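Handout 6: Teaching by hand, teaching from a distance
Module convenor: Liliana Barbieri. Lab sessions: Teguh Nugroho.

There are two ways to show a robot a task in this module. In the first you take hold of the arm and move it through the job yourself, as you might guide a child's hand along a line of writing. In the second you sit at the desk and drive it with the controller. Most of you will say you prefer the second until you have tried it.

Hand guiding gives you a feel for contact. You notice when the arm is leaning on something, because you are leaning on it too. The drawback is that your own body gets in the way, and the arm has to be light enough to push about. Remote control keeps you out of the way but takes the feel with you. You end up judging depth by eye, which people do badly, and with great confidence.

The remote exercises all run in Prillodero, our simulated living room. Nothing in it can be broken, a fact last year's group tested thoroughly.
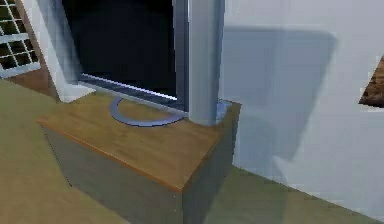 Fig. 2. Arm link at the right of the television, simulated room.

Look at how much of a task can be hidden by the arm doing it. Before you record, move the view and check what you can and cannot see. Shadows help a little with judging height -- use them, but don't trust them.

For the assessed exercise, record 12 demonstrations of the same task. Start each from a slightly different position. Pauses count as part of the demonstration, so if you stop to think, the robot will learn to stop as well, without the thinking. Delete any run in which you changed your mind halfway.

Files go in the Osman folder by 4 pm. Teguh has the spare controllers. The one with the sticky trigger is known about and need not be reported again.

Reading for next time: the Grisport notes, section 2 only.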